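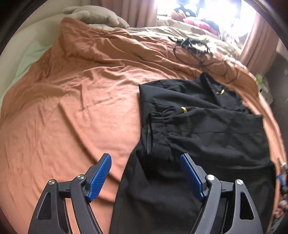
ジョランス(Jorance)のシーツを使いはじめて、もうすぐ一年になります。買ったのは六月、梅雨で洗濯物がなかなか片づかない時期でした。色名は「素焼き」で、届いたときは正直ちょっと派手かなと思ったのですが、部屋に敷いてみると、これが思いのほか落ち着くんですよね。黒い服をぽんと置いたときの映え方もなかなかのもので、グレーの枕ともけんかしません。ただ、ご覧のとおりしわは寄ります。それはもう、景気よく寄ります。今回はそのあたりも含めて、長く使ってみた感想をのんびり書いていこうと思います。お茶でも飲みながらお付き合いください。

そもそものきっかけは、友人のフイア(Huia Cartwright)の家に泊めてもらったことでした。客間のベッドに同じメーカーのカバーがかかっていて、これが本当に気持ちよかったのです。さらりとしているのに冷たすぎず、寝返りを打つたびに布がふわっとついてくる感じ。翌朝の七時に起こされたとき、私はまだ布団から出たくなくて、「これどこの?」と枕に顔をうずめたまま聞きました。教えてもらってすぐ、帰りの電車の中で注文してしまったという次第です。

比較のために書いておくと、それまで使っていたのはグロヌラ(Gronura)の白いシーツでした。そちらは生地にぴんと張りがあって、敷いた直後の見た目はホテルのよう。悪いところのない、まじめなシーツです。でも夏になると、張りのある生地が背中に少しよそよそしく感じられて、夜中に何度も目が覚めていました。ジョランスのほうはその逆で、最初からくったりしています。新品なのに、もう何年も家にいたような顔をしているのです。

さて、しわの話です。

洗濯して干して、そのまま敷くと、全体に細かいしわが残ります。さらに一晩寝ると、大きな波のようなしわが斜めに入ります。アイロンをかければ一応まっすぐになりますが、次の朝にはきれいに元どおり(笑)。私は最初の月だけがんばってかけていて、二か月目でやめました。霧吹きで軽く湿らせて手でのばす方法も試しまして、これはまあまあ効きます。来客の前などはそれで十分でした。しわのないベッドを見ると心が整う、という方には、残念ながらこの商品はおすすめしにくいです。

もうひとつ、服を広げる場所としての使い心地についても触れておきたいと思います。我が家には洗濯物をたたむ専用の台などというものはなく、取り込んだものはたいていベッドの上に行きます。シャツを広げて、袖を折って、という作業をするのに、このシーツはとても具合がいいのです。表面につるつるした感じがないので、服がすべっていきません。黒い服の多い私にとっては、色のコントラストもありがたいところ。以前、紺色のカバーを使っていたころは、黒い靴下の片方がベッドの上で行方不明になるという、なんとも情けない事件がしょっちゅう起きていました。
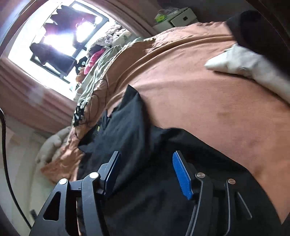
そして黒い服で気になるのが、糸くずです。使いはじめのころはオレンジ色の細かい毛羽がけっこう付きました。黒いカーディガンの背中に点々と付いたまま出かけてしまい、同僚のアンゲリキさん(Angeliki Panagiotou)に駅のホームではらってもらったこともあります。五回ほど洗ったあたりから目に見えて減り、今ではほとんど気になりません。濃い色の服をよく着る方は、届いたらまず単独で洗って、しばらくは服を長時間置かないほうがよいと思います。

色落ちについては、最初の洗濯で水がうっすら色づきました。説明書きには白いものと分けて洗うようにとあったので、素直に従っています。一度だけうっかり白い手ぬぐいを一緒に入れてしまい、手ぬぐいはほんのり桃色になりました。これはこれでかわいいので、台所で元気に働いています。シーツのほうの色は、買った当時よりいくらかやわらかくなった気がしますが、私は今の色のほうが好きです。

お値段のことも書いておきますね。私が買ったのはフラットタイプで、ちょうど4,000円でした。そろいの枕カバーは別売りで1,000円。シーツ一枚にこの金額をどう見るかは人それぞれでしょうが、毎晩使うものですから、私は納得しています。枕カバーのほうは買わずに、手持ちのものを合わせることにしました。グレー、黒、白、それから淡い緑あたりはどれもよく合います。全部を同じ色でそろえるより、少しばらばらなほうが、この色は生きるような気がします。

洗剤は、カナンス(Canance)の液体タイプの詰め替え、695円のものを使っています。以前は粉の洗剤だったのですが、冬場に溶け残りがあって、濃い色の布だと白い粉が目立つのです。香りがほとんどないのも気に入っている理由で、寝具に強い香りが付くと私はどうも眠れません。柔軟剤は入れていません。入れるとふんわりはするものの、あのさらりとした感じが少し鈍るように思います。

不満をもう少し。フラットタイプなので、寝相の悪い人が使うと朝には端がマットレスから抜けてきます。うちの場合、足元はなんとか持ちこたえるのですが、壁と反対の側がだめですね。ザイディ(Zaidi)のシーツ留めクリップを買って試したところ、ずれはかなりおさまりました。ただ、シーツを替えるたびに外して付けてとやるのが面倒で、今は引き出しの中でお休み中です。ボックスタイプもあるそうなので、きっちり派の方はそちらを見てみてください。

乾きの早さは文句なしです。夏なら朝八時に干して、お昼前にはもう取り込めます。梅雨どきの部屋干しでも、扇風機を当てておけば夜には敷けました。替えのシーツを一枚しか持っていない身には、これがいちばんありがたいかもしれません。

点数をつけるなら、五つ星のうち四つ。しわで半分、端のずれで半分引きました。次は同じ生地で緑系の色を狙っているのですが、店頭では見かけたことがなく、画面の色だけで決める勇気がまだ出ません。実物をお持ちの方がいらしたら、どんな緑なのか、ぜひコメントで教えてください。

最終更新:6月

当サイトでは、利便性向上のためCookieを使用しています。閲覧を続けると、Cookieの使用に同意したものとみなされます。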